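The Case for a Bin in the Bedroom

Most people will tell you a bedroom doesn't need a trash can. The kitchen has one, the bathroom has one, and the walk to either takes less than a minute. I held that view for years and I now think it is wrong. A bedroom needs its own bin more than a living room does, and it should be a plain one with a bag in it, out on the floor where a hand can find it.

I clean short-stay apartments for a living, mostly in the Larkura building and a few on Zadthorpe Road. The owners furnish them and I look after them. For a long time almost none of the bedrooms had a bin. Owners think a bin makes a room look like an office, or that it spoils the photos on the booking page. One owner told me that guests who are paying good money do not want to look at a trash bag next to the bed.

Maybe they don't. They also do not get up at eleven at night to carry a candy wrapper to the kitchen. They put it on the nightstand, it slides off when they reach for a charger, and it goes down the gap by the wall. I have pulled wrappers out of pillowcases. I have found receipts folded into the slot between a mattress and a headboard, which takes more effort than walking to the kitchen would.

In April I was looking after units 638 and 643, which have the same layout and nearly the same furniture. I bought two bins for them out of my own pocket, the cheapest black ones Hurwood had. I kept no records and I won't pretend it was a study. But the bedrooms got quicker to do. There was still trash on the floor now and then. There was less of it, and it tended to be near the bin, so I was picking up in one part of the room and no longer crawling along every wall.

The objection I hear most is smell. It is a fair one if people put food in the bin, and some do. A bag takes care of most of that. An unlined bin is worse than none, in my opinion, and it is the reason a lot of people think they hate bedroom bins. They had one as a teenager with gum stuck to the bottom. Line it, fold the bag well over the rim so it doesn't slump in, and change the bag even when it is only a quarter full. Bags are cheap.

The second objection is looks, and here the stores have not helped. Nakamura sells a very nice woven basket that people buy for bedrooms. It has gaps in the side and no way to hold a bag. Then there are the small bins with lids and pedals. A lid is right for a kitchen. In a bedroom it is one more thing to do in the dark, and people skip it and leave the wrapper on top of the lid.

Size matters too. The tiny ones meant for a desk fill up with one paper bag, and after that everything goes beside them.
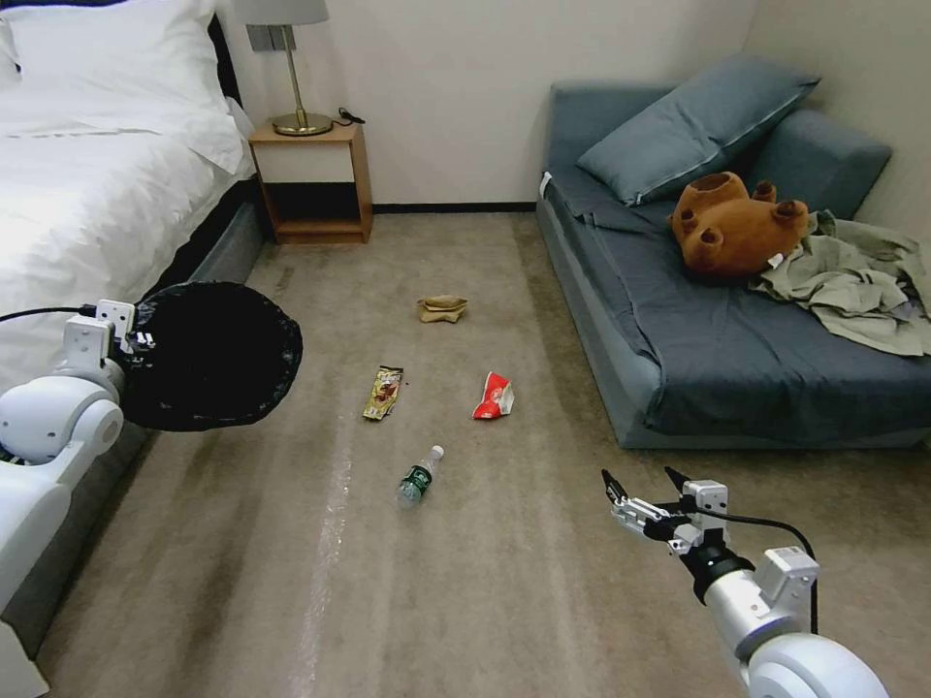
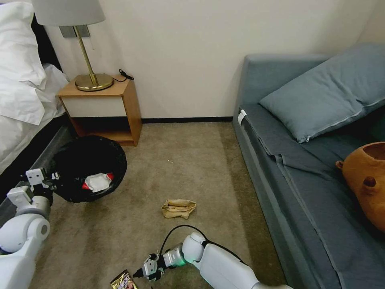
Where the bin goes is the part I would argue about longest. Owners who give in and buy one usually hide it in the closet or behind the door, and then it might as well be in the kitchen. It should be within reach of the bed, and if there is a sofa in the room it should not be far from that either, because people eat on sofas. In front of the nightstand, on the carpet, is a good spot, and the black bin in the second picture has it about right, with its bag turned down over the rim. Yes, it is in plain view. Against a pale wood nightstand it is never going to disappear. You stop seeing it after a day or two, the same way you stop seeing a lamp cord.

Carpet makes the case stronger. On a hard floor you can sweep a stray wrapper up with everything else. On carpet you have to bend down for each piece before the vacuum comes out, and the crumbs that were inside it have usually gone into the pile by then. Low pile is kinder than the deep kind, but it still holds on to them.

The owner who worried about the photos has since agreed to a bin in every bedroom, on the condition that I move it out before any new pictures are taken. I can live with that. I put it back afterward, bag and all, next to the bed.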